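Notebook, Saturday, started a little after 7 a.m.

Came in early to look at the sourdough crackers before the building warmed up, and I'm glad I did, because the morning is the only time this kitchen is cool enough to tell you anything useful about butter. Notes first, complaints later.

Batch with the Ranjbar rye: 700 g flour, 200 g discard straight from the fridge, butter rubbed in cold, salt, caraway, enough water to bring it together. Rested overnight, rolled this morning, docked, baked on the lower rack. I had written last week that the rye "wants more water than you think," and then of course I went and didn't give it more water, so the first sheet cracked along the rolling pin like an old riverbed. I patched it with wet fingers and it baked up fine, only uglier. The second piece of dough I sprinkled and folded on itself a couple of times and left under a bowl while I had my coffee, and it rolled beautifully. So: more water, and let it sit. I am writing that in capitals on the inside cover as well. MORE WATER AND LET IT SIT.

The caraway is too much. I love caraway, I grew up with it in everything short of the orange juice, but when I bit into one of these with a little cheese on it, all I got was the seed. Next time I'll grind half of it and leave the other half whole, and maybe toast the whole ones, though the last time I toasted seeds in here I got distracted by a delivery and we all smelled of it until evening.

Starter notes. The two jars have gone their separate ways. Ilura (the white one, fed on plain bread flour) is lively and smells like yogurt and green apples, very pleasant company. Sestico, the rye one, has gone rather sharp, nail polish at the top of the jar and something like pickles underneath. I think I've been letting it go too long between feeds in this July heat, and feeding it stingily when I do remember. I threw most of it out this morning, fed what was left generously, stirred it stiff, and put it on the low shelf by the back door where the draft is. I'll look at it again before I go home. If it's still sharp on Monday I'll start a fresh one off Ilura and move it over to rye slowly, and I won't be sentimental about it, even though I've had that jar through two kitchens and one very long drive with the windows down.

Storage. I opened the tins from the last bake to see how they'd held. The tin with the paper liner was soft at the edges, and not in a nice way. The one without was still snapping properly. I had it in my head that paper kept things crisp, I suppose from my grandmother's cookie tins, but her kitchen had a wood stove going all winter and mine has a steam kettle and a dishwasher. I put the soft ones back on a rack in a low oven and they recovered almost completely, with a slightly darker taste that I rather liked. If anyone reading this opens a tin and finds them bendy, please do that before you toss them.

Thickness is still the thing I can't get even. The middle of every sheet comes out pale while the corners go the color of a saddle. I tried rolling from the center out, turning the dough a quarter each time, and that helped. Rolling between two sheets of parchment helped more, except that the parchment wrinkles and leaves little creases in the dough, and then those brown like veins on a leaf. Pretty, if you're in the mood for it. I also took the outer row off the tray early and put the rest back in, which works perfectly well and is a nuisance when there are several trays going. Ganomum still has the hand-crank sheeter listed secondhand, and I keep opening the page and closing it again. It would have to live somewhere, and the only free stretch of bench is the one I fold boxes on.

Tasting, such as it was: I set out 3 plates, the plain, the caraway rye, and the one with onion ash, and let people graze as they passed. The plain went first, which it always does, and I always forget. The onion ash looks very dramatic and tastes mostly of salt. I'd like it to taste of onion. I may try drying the onions lower and slower and stopping well before black, and giving up the dramatic look if I have to.

To do before the next bake: order more of the rye, the coarser grind if they have it. Wash the docker properly, there's dough in the spindle. Grind caraway. Move the flour bins away from the window. Find the good brush, the one with the red tape on the handle, which I'm fairly sure I lent out.

Quarter to four: Sestico has come up nicely and the nail polish smell is nearly gone. Fed it again and left the lid loose.
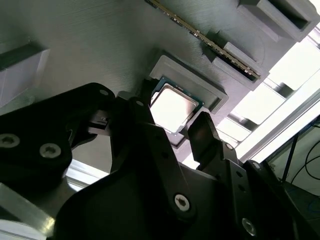
Vira Stelmakh: I have your brush, sorry, it's in the drawer with the scrapers. On the caraway, please don't grind half of it until you've tried simply using less, because ground caraway gets into the dough everywhere and goes a bit soapy to me. And I finished the soft ones out of the lined tin before I read any of this. They were lovely with soup.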